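Front Desk and Lost Property Assistant, part-time
Plareso Guesthouse, Arthur
Posted 29 March 2022

Plareso has 15 rooms, one staircase that complains, and a front desk that needs somebody at it on weekday afternoons and every other Saturday. We are looking for a person who can check in a family of five, find the spare crib, and tell a man on the phone that we do not have a pool, all without sighing where anyone can hear.

The front desk half of the job is what you would expect. You answer the phone, take bookings, hand over keys and explain the shower in room nine, which runs backwards. We use a booking program called Zistent. It is slow and it has opinions about daylight saving time, but you will be trained on it for as long as it takes, on the clock.

The other half is lost property, and we would like applicants to read this part twice. Last year we logged 226 items left behind by guests. We mailed 143 of them home. The rest are in a closet on the second floor that used to hold linens, and the linens would like it back.

People rarely forget the things they worry about forgetting. Passports go home. What stays is chargers, single earrings, half a jar of good mustard, retainers, hair clips, paperbacks with four pages to go, and once a set of bagpipes. Each thing gets a tag, a line in the log and a polite email. You will write that email many times, and you will need to make it sound as if you are pleased to. 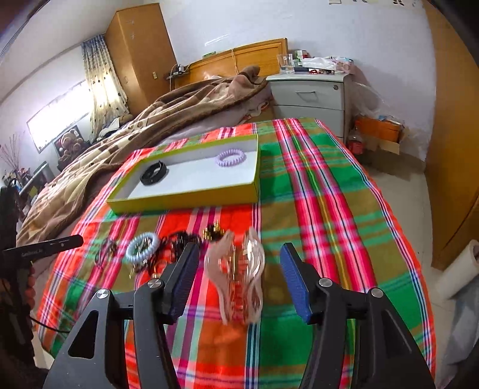 Plareso Guest Services – Front Desk & Lost Property

What you would do in a normal week:

Check guests in and out, including the ones who arrive at noon for a four o'clock room
Keep the lost property log up to date and answer questions about it
Pack and label parcels and walk them to the post office, two blocks downhill and, on the way back, two blocks uphill
Restock the brochure rack, removing anything for a restaurant that has closed
Cover breakfast now and then when the toast situation gets out of hand

You should have some experience dealing with the public, in any line of work. A former bus driver did very well here. You should write clearly, lift a suitcase up one flight of stairs and be comfortable with a telephone that has a cord. A second language is welcome. Hotel experience is fine too, though we may ask you to forget some of it.

Pay is $17.50 an hour, 22 hours a week, with a few more in July, when the Raltent Music Festival comes to town and every room is full of people carrying cellos. July is not a month for vacation requests. The rest of the year is negotiable, and February is practically begging for them. You get paid sick days, free parking behind the building and breakfast on any day you work – eggs included, within reason.

To apply, send us a resume and a short note telling us about something you lost and whether you got it back. Half a page is plenty. You can also leave both at the desk in an envelope marked Job, so it doesn't end up in the closet. We read applications as they come in and will keep the posting up until we have hired someone. Interviews are in person, last half an hour and include coffee.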